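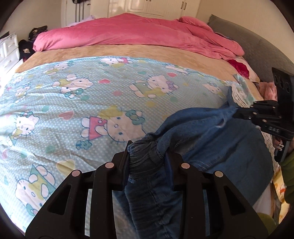 Halen Textile Service Asks Residents to Fold Denim Before Summer Pickup

HALEN – Residents taking part in the summer clothing pickup will be asked to sort and fold denim at home this July, under revised instructions issued by the Wukasico Textile Service. The change applies to jeans, denim skirts, jackets and children's overalls. Other clothing may still be handed over unfolded in a closed bag.

The service, which operates the pickup under the name Onby, said the new instructions were prepared after the spring round, when 1413 pieces of clothing passed through the sorting room on Li Street. Denim took up more shelf space than any other group of garments and accounted for most of the hours spent on handling. Much of it arrived rolled, knotted at the legs or turned partly inside out, and had to be opened, shaken and laid flat before it could be inspected.

"We are asking people to do one thing at home that they very likely do already with the clothes they are keeping," said Peiyu Yuan, who manages the sorting room. "A pair of jeans that reaches us flat can be checked at the knees, the seat and the hems in a few moments. A pair that reaches us in a ball has to go to the table first, and the table is where the line forms."

The instructions have been delivered in print to the 86 buildings on the pickup route and are available at the Li Street counter. They call for each pair of jeans to be washed and fully dried, with pockets emptied and zippers closed. The legs are to be pulled straight and any cuffs unrolled down to the hem. One leg is then laid over the other, the seat is tucked in so that the edge runs straight, and the garment is folded twice from the bottom toward the waist. Belts should be removed and may be placed in the same bag.

No special surface is required. The service had at first considered recommending a table, but a number of residents who tested a draft of the instructions reported that their tables were too small for adult sizes or were in use for meals and homework. The final text recommends a made bed, with a sheet or blanket pulled smooth across the foot end. Pillows, comforters and extra throws can be left at the head of the bed. Two people working together may find it easier to take hold of a pair at opposite ends and draw the fabric straight before the first fold, particularly with long or heavy jeans. One person working alone can hold the waistband down with one hand and smooth toward the hem with the other.

Rolled cuffs receive a paragraph of their own. According to the service, a cuff that has been worn rolled for a season often keeps its crease after washing and will gather again as soon as the leg is lifted. The instructions suggest opening the cuff while the cotton is still slightly damp, pressing along the seam with the palm, and leaving the leg open until it has dried. Ironing is welcome but is not expected. Cuffs that have been sewn in place should be left as they are.

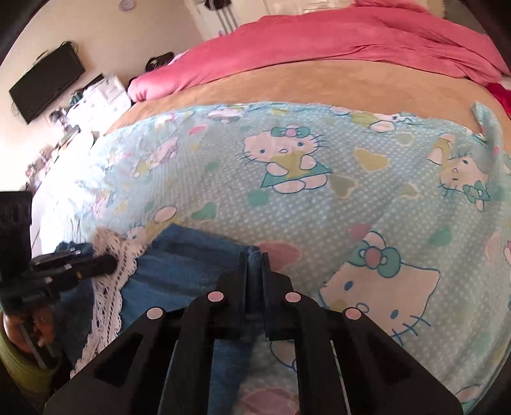 Garments and household pieces with attached or loose trim fall under a separate heading in the new instructions, following several cases in which zippers and rivets caught on delicate edging inside a full bag. Lace, crochet, fringe and ribbon should be kept clear of the fold line and should lie on top of the finished stack. Residents who sort on a bed will know how easily such pieces end up side by side, as with the blue denim folded on the light blue Hello Kitty sheet, where a strip of white crocheted lace trim with scalloped openwork runs diagonally down its left side. In an arrangement of this kind, the lace should be lifted and moved to one side before the denim is turned again. If the trim is sewn to the garment, the trimmed edge is folded last and a sheet of plain paper may be laid over it.

Bedding itself is not part of the summer round. Sheets, blankets and comforters will continue to be accepted only in the fall, when the Li Street building has the necessary room. The service noted that children's bedding with printed characters is in steady demand at that time of year and asked families who plan to pass on such sets to keep the matching pieces together until then. Single pillowcases can be brought to the counter at any time.

Pickup bags will be left in building entrances during the first part of July. Each bag holds 11 pounds and should not be filled past the printed line. Residents are asked to place folded denim at the bottom with lighter clothing above it, and to tie the bag once. Bags should be in the entrance by 8 a.m. on the day shown on the building notice. Those left outdoors overnight will not be taken if they are wet.

Clothing need not be in perfect condition. Faded denim is accepted, including jeans with lighter areas at the thigh and knee, and so are pairs that have been hemmed or let out. Small tears are acceptable if they are marked with a safety pin or a piece of light thread. Jeans with oil, paint or mildew should be placed in the gray container beside the Li Street entrance, where they will be set aside for fiber recovery. Missing buttons are replaced in the sorting room from stock, and residents with spare jeans buttons at home may add them to the bag in an envelope.

Yuan said the service does not intend to turn bags away if the contents are not folded according to the printed steps. Staff will make a note of how bags arrive during the first week, and the wording may be adjusted before the fall round if particular steps prove unclear. "The drawing for the second fold has already been redone once," Yuan said. "In the earlier version it was hard to tell the waist from the hem."

To accompany the change, the sorting room will open its tables to the public for short folding sessions on weekday evenings in July. Each session accommodates 15 people and lasts under an hour. Participants may bring up to three garments of their own, and children are welcome when accompanied by an adult. The sessions cover jeans, jackets with lined sleeves, and overalls, for which the straps are crossed at the back and tucked inside the bib. There is no charge. Places may be reserved at the counter or by calling the service during opening hours, and a second series will be scheduled if the first is filled.

Residents who are unable to fold or carry clothing, whether for reasons of health or age, may request collection from their door. Requests made in the spring remain valid and do not have to be renewed. In these cases clothing may be handed over in any condition of folding, and the bag will be marked accordingly by the driver.

The counter on Li Street is open from 10 a.m. to 5 p.m. and will keep its regular hours throughout the pickup period. Printed instructions in large type are available on request, along with a version consisting of drawings only. Sorted clothing from the summer round will be placed on the shelves of the Onby shop as inspection is completed, with denim arranged by waist size along the rear wall.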